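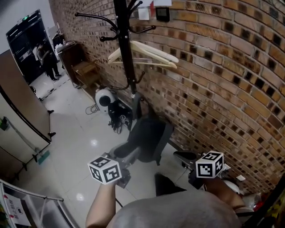

Where do coats and bags go during a work session? On the coat rack by the brick wall, hooks first, hangers second. Chair backs are for people.

Notebook, Skellstead room, January, afternoon

Spent the session on the brick corner. It has been the catch-all since we moved the benches, and the coat rack gets the worst of it. Wanted to settle what stays there and what goes to the store room.

Rack: black, tall center pole, curved hooks at the top. Keeping it. Two cream plastic hangers go with it and I don't want more than that, they slide into each other and end up on the tiles. Heavy coats on the hangers, light things on the hooks. Load one side only and the pole leans, so spread it out.

Tested that with the Dova spring scale. Hung 900 g off a single top hook and the pole moved 8 mm at hook height. Same weight split across two opposite hooks, no movement I could measure. Wrote "both sides" on a tag, still to be tied on.

Chairs: the black office chair can stay under the rack when it isn't needed. Means long coats brush the seat. Can live with it.

Bag: the dark gray one hangs low, close to the floor. Fine for now. If it gets any fuller it should come off the rack and go on a shelf.

Cables: loose coil and a tangle on the floor, near the round white unit. Coil them separately, one tie each, label at the plug end. Ties are in the Tatlı cookie tin, roughly 20 left. Order more from Flastside, item 211 in their list, the wide ones. The narrow ones cut into the jacket.

Papers on the wall: leave them up until someone has read them and copied out what matters. Tape only on the brick, and only on the flat of a brick, it lets go over the mortar.
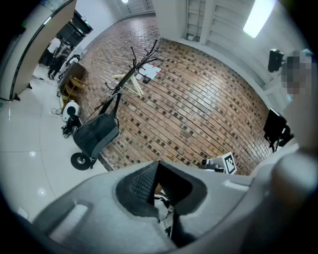

Left to do

Tie the tag on the rack.
Coil and label the cables, then sweep along the foot of the wall.
Go through the low shelf unit by the bricks. Top stays clear enough to put a bag down.
Check the feet of the rack for felt pads. If there are none, cut some from the gray offcut, the tiles mark easily.
Ask whether the second black chair belongs in this room or next door.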